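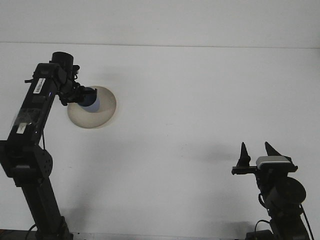 发件人：Mark Anthony Sebastian
收件人：茶杯碗碟闲聊列表
主题：Re: 蓝色小杯子配什么盘子好
日期：12月21日

Ronaldo Magbanua 写道：
> 各位好，潜水很久了，第一次发帖。
> 我夏天搬家以后一直在慢慢换餐具，旧的那套磕得不成样子，干脆不要了。
> 现在手里有一只深蓝色的小杯子，Calimlim 出的，越看越喜欢，可是我不知道
> 该拿什么盘子配它。纯白的试过，觉得太冷，像食堂。想买米色的圆盘，
> 又怕显得旧、显得脏。有没有人这么搭过？
> 另外，大家杯子里的茶渍都怎么处理？我用钢丝球擦过一只别的杯子，
> 擦完釉面发乌，心疼死了。
> 还有，你们的杯子是叠着放还是一只一只摆开？我的柜子很浅，愁。
> Ronaldo

Ronaldo 你好，欢迎冒泡！

你这个问题算是问到我心坎上了，我家用的就是蓝杯子配米色圆盘，用了好几年，到现在早上端出来还是会多看两眼。先说结论：买，放心买。米色显脏这个事，我当初也担心过，我太太更担心（她是纯白派，我们家柜子里至今还有一摞她的白盘子，几乎没怎么用过）。后来发现关键在于是哪一种米色。偏黄的那种确实容易显旧，尤其在暖光灯底下，看着像放了很久的奶油；偏奶白一点的就没事，跟蓝色放一块儿特别舒服，蓝的更蓝，盘子也不抢。

再有就是蓝色本身。我喜欢那种上面深、往下慢慢变浅的蓝，浅的地方带一点点紫，圆鼓鼓的杯身，稍微有点光泽。这种杯子放在米色盘子前面，比放在盘子正中央好看，你可以试试。我早餐就是这么摆的，盘子里放面包，杯子搁在靠左的地方，手一伸就拿到了。当然我是左撇子，你自己看着来。

盘子我推荐两家。Bivik 的圆盘边沿有一圈很柔和的弧度，盛点带汤水的东西也不会往外跑，缺点是偏重，一只手端久了手腕酸。Vastari 的轻一些，颜色更接近奶油色，就是盘底没上釉那一圈有点糙，我家木头桌子被它划过两道印子，后来我垫了布才算太平。价钱嘛，我买的时候 Bivik 那只大约600块，Vastari 便宜不少，具体多少我忘了，列表里谁最近买过的补充一下。上次有人说Brastix也出了米色系列，我在店里摸过，太薄，敲起来声音发尖，我没要。

茶渍！千万别再用钢丝球了，求你。我的办法很土：小苏打加一点点温水，调成糊，抹在杯壁上，去洗别的碗，洗完回来拿软海绵转着擦。顽固的就多来一遍。之前列表里有人说用牙膏，我试过，也行，可是那个薄荷味儿在杯子里赖了好几天，喝什么都像刚刷完牙。另外杯口和把手接缝的地方容易藏垢，我专门留了一把旧牙刷对付它们。已经发乌的那只恐怕是救不回来了，拿来种点薄荷或者插牙签吧，我家窗台上就有这么一只。

至于收纳，我是不叠杯子的。叠起来杯底那一圈会磨到下面那只的杯口，时间长了看得出来。我七月份整理厨房的时候，给柜子里加了一块小隔板，杯子放上层，盘子放下层，盘子之间夹一张厨房纸。你说柜子浅，那就试试把盘子竖起来放，用那种细铁丝的架子，杯子在前面排一排就好，拿的时候也不用翻来翻去。有一点要注意，架子一定要量好尺寸再买，我第一次买的那个，柜门关不上，在阳台上闲置到现在，谁要谁拿走，真的，邮费我都可以出。

对了，你没说杯子多大。要是真的很小，喝浓茶或者咖啡那种，盘子就别选太大，不然杯子往旁边一搁，跟走丢了似的。我自己倒是不介意大小差得多，有种空空荡荡的好看，可我太太每次都要说一句“这盘子是给谁准备的”。

盘子买回来记得发帖说说是哪家的，颜色拿准了没有。要是还拿不定主意，就先挑一只小的带回家，白天在窗边看一次，晚上开灯再看一次，两回都顺眼了再买大的。

先写到这儿，锅里还炖着东西。

Mark Anthony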